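Your Theme Should Not Own Your Content

Marisol Londoño
July 7, 2025

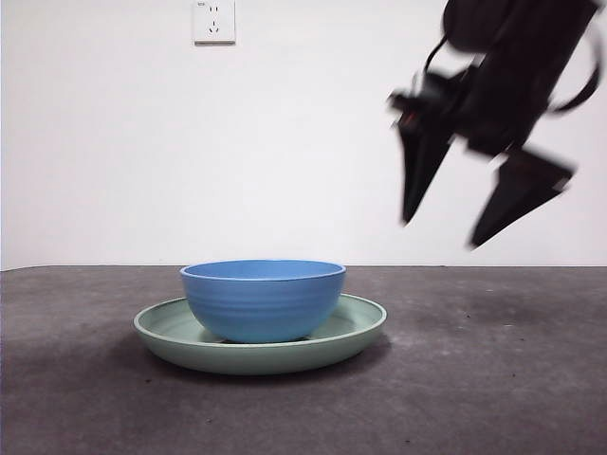 Most complaints I hear about website themes concern speed, price or support. Those are fair complaints, but they can be fixed by an update or a refund. The problem I want to argue about can't be, and it begins on the day the theme is activated.

A theme is a presentation layer. It takes stored content and decides how that content is drawn. When a theme also registers its own post types, its own shortcodes and its own page builder fields, it becomes part of the storage layer as well. From then on the site owner cannot change the look of the site without changing the data underneath it.

I maintain sites for small businesses, mostly shops and restaurants. Last October I moved a kitchenware store from Plutberg to Tanner. Plutberg is a multipurpose theme with a portfolio, a testimonial module, a pricing table and 76 shortcodes. Tanner is a plain theme with four templates and a settings screen that fits on one page. The store had 975 published entries, counting products, recipes and posts.

Switching took a few seconds. Repairing the result took most of the month.

The recipes disappeared from the admin menu first. They were still in the database, but they had been saved under a post type that Plutberg registered in its functions file. With Plutberg inactive, the type did not exist, so the system had no screen on which to list them and no URL at which to serve them. The column layouts came next. Every two-column page now displayed its opening and closing brackets as literal text, with the body copy in between. Search engines indexed some of those pages before I got to them.

The post type was easy. I wrote a small plugin that registered the same name with the same slug, flushed the permalinks, and the recipes came back. The shortcodes were slow. Simple ones, such as buttons and dividers, could be replaced with a script. Nested ones could not, at least not safely, because Plutberg allowed attributes to be written with or without quotes and its editor had produced both. I converted 200 pages by hand.

The usual defense is convenience. A buyer wants a restaurant theme to include a menu section, and a buyer who has to install a theme plus three plugins may give up and choose a competitor. I accept that this is how people shop. It does not follow that the menu section has to live inside the theme. The installer can place a companion plugin at activation, in one click, and the buyer sees the same feature list and the same demo. Fornik already works this way. Its post types and blocks sit in a separate package, the theme only styles them, and if you deactivate the theme the content stays where it was, with default markup and no styling. It looks dull but it can be read.

A second defense is that nobody changes themes often enough for it to matter. My own records say otherwise. Of the 70 sites I look after, more than half have changed themes since I took them on. Sometimes the owner wanted a new look. More often the old theme had been abandoned, or it broke on a newer version of PHP and the vendor did not answer. An owner in that position is not choosing to leave. The theme has left first, and the lock-in matters most at that point.

Some marketplaces do have a rule against this. The one I buy from asks authors to keep content functions out of themes, and the rule is loosely enforced. Reviewers check for escaped output and enqueued scripts, which a tool can flag. Whether a function counts as content or as presentation takes judgment, and a reviewer with a long queue will pass the borderline case. A slider can be argued either way. A testimonial post type can't.

I would make the test mechanical. Install the theme, import its demo content, then activate the default theme. Count the entries that can no longer be edited and the pages that show raw shortcodes. Publish both numbers on the sales page next to the rating. Authors would complain that the default theme makes their demo look bad, so leave appearance out of it and report only those two counts.

Until that happens, buyers can run the test themselves on a local copy. Most vendors offer a refund period long enough to do it. Search the theme's files for register_post_type and add_shortcode. A few shortcodes are tolerable if there is a plugin version of them. A long list with no companion plugin is a reason to return the theme, however good the demo looks.

I ran the same check on Pustent last week for a client who liked its header. It registers three post types inside the theme folder. The vendor's reply to my ticket was that a companion plugin is planned but has no release date. The client is going with Tanner, and I am rebuilding the header in a child theme.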